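Explore > Machines > Robots at Home

Can a robot tidy your bedroom yet?

By the Tikix science desk
December 2020

38 comments | 3,668 shares

Imagine it. You wake up, you yawn, and a robot has already picked your socks up off the floor. Your jumpers are folded. Your bed is made! Downstairs another robot is wiping the jam off the table and putting the bowls away.

People have been promising us this robot for a very long time. Your grandparents probably saw it in comics and on the telly when they were your age. So where is it?

The short answer is that bits of it are here, and the rest is still being worked on in labs and workshops all over the world. The long answer is much more fun, so let's have a look.

What machines can do already

You may well have a chore robot at home and not call it one. A washing machine is a sort of robot. It fills itself with water, swishes the clothes about, spins them and stops when it's done. A dishwasher is another. Neither of them has arms or a face, but both do a job that used to take hours of scrubbing.

Then there are the little round vacuum cleaners that trundle about the carpet by themselves. They bump into a chair leg, turn a bit and carry on. Some of them make a map of the room as they go, and roll back to their charger when the battery gets low. There are robot lawnmowers too, doing much the same thing on grass.

In factories, robots have been hard at work for years. They weld cars and spray paint and lift heavy things that would squash a person's toes. They are fantastically good at it. A factory arm can put a part in exactly the same place thousands of times in a row and never get bored.

But look closely at what these machines have in common. The factory arm knows where the car door will be. The vacuum cleaner has a floor, and floors stay put. The dishwasher can't load itself, so a person has to do the tricky part (sorry, that might be you).

Why socks are harder than cars

Try this. Pick up a wooden block, put it down again and have a look at it. Still the same shape. Now pick up a T-shirt by one corner. It droops. Put it down and it lands in a heap, and the heap is different from the one you started with. Do it again and you get another new heap!

Scientists call things like blocks "rigid", which means they keep their shape. Cloth, string, dough and plastic bags are "deformable", which means they change shape when you touch them. Robots are much better at the first kind than the second.

To fold a T-shirt, a robot has to work out quite a lot. Which bit is the sleeve? Is it inside out? Is that a corner, or just a crease that looks like one? You can answer all this in the time it takes to blink, and your fingers help as well. They can feel whether you've got one layer of cloth or two. Most robot grippers can't feel very much at all.

And a gripper usually has a lot less to work with than you do. Your hand has four fingers and a thumb, and they all bend in several places. Many robot grippers have just two jaws that open and shut, a bit like kitchen tongs. Have a go at folding a tea towel using nothing but two pairs of tongs and you'll soon see the problem. It's brilliant fun, and very annoying.

So how do you teach a pair of jaws to handle cloth? One way is for a person to take hold of a gripper and do the chore with it. Every squeeze and lift is done by the gripper's jaws, with a human brain deciding where they go next.
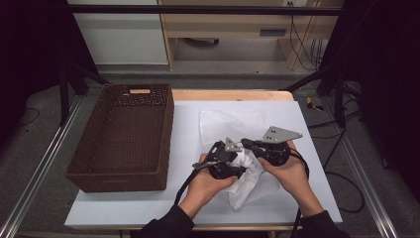

Reading time: 2 more minutes

A crumpled white cloth held in a gripper's jaws like that doesn't look like a very big job. You could have it flat on the table in a few seconds with your bare hands. With the gripper, you have to think about it. Where do you grab? How hard? If you lift it there, which way will the rest of it flop?

Learning by watching

In the old days, if you wanted a robot to do something, you wrote out every single step for it. Move left. Move down. Close. Move up. That works nicely for car doors. It's hopeless for laundry, as you would need a different set of instructions for every possible heap of washing, and there are more heaps than anyone could ever write down.

So lots of researchers now do something different, and it's a bit like how you learned to tie your shoes. A person shows the job, again and again, while sensors and cameras record the movements. Then a computer program searches through all those goes, looking for patterns. When the cloth looked like this, the gripper went there. When it slipped, the person did that.

This is called learning from demonstration. "Demonstration" is just a long word for showing someone how.

The catch is that a computer needs a LOT of showing. You might learn to fold a flannel after being shown two times. A robot may need hundreds of goes, and then it can still get in a muddle if the flannel is a different colour or somebody has switched the big light off. Homes are full of surprises like that. Cats, for instance.

What about shops?

Shops are somewhere in between a factory and a home. The shelves stay where they are, which helps, but customers move things about, and the things themselves come in every shape going. A tin of beans is easy. A bag of salad is squashy and see-through and slides about. A bunch of grapes is a nightmare!

Some warehouses already have robots that carry whole shelves across the floor to the people doing the packing. The robot does the carrying and the person does the picking up. It's that picking up, again, where human hands are still miles ahead.

So, can it tidy my room?

Not yet. There are robots in labs that can fold a towel, and it's wonderful to watch, but they can be very slow and somebody is usually standing close by in case it goes wrong. Put the same robot in your bedroom, with a duvet half off the bed and a sock inside a shoe under a comic, and it would be completely lost.

Things are moving quickly, though. Cameras keep getting smaller and computers keep getting better at learning. Nobody can say for certain when a robot will be able to do all the chores in an ordinary house. You might even be one of the people who builds it.

Try it yourself: the tongs test

You will need 2 pairs of kitchen tongs, a tea towel, a sock and a timer. Ask a grown-up before you raid the drawer.

Fold the tea towel in half and in half again with your hands, and write down how long it took. Shake it out and drop it in a heap. Now do it with the tongs, no fingers allowed. Then try turning the sock the right way out. Close one eye for the last go, and see what happens to your time.

Words to know

Gripper: the part of a robot that holds things.
Rigid: keeps its shape when you pick it up.
Deformable: changes shape when you touch it.
Sensor: a part that notices something, such as light, movement or a push.
Demonstration: showing how a job is done.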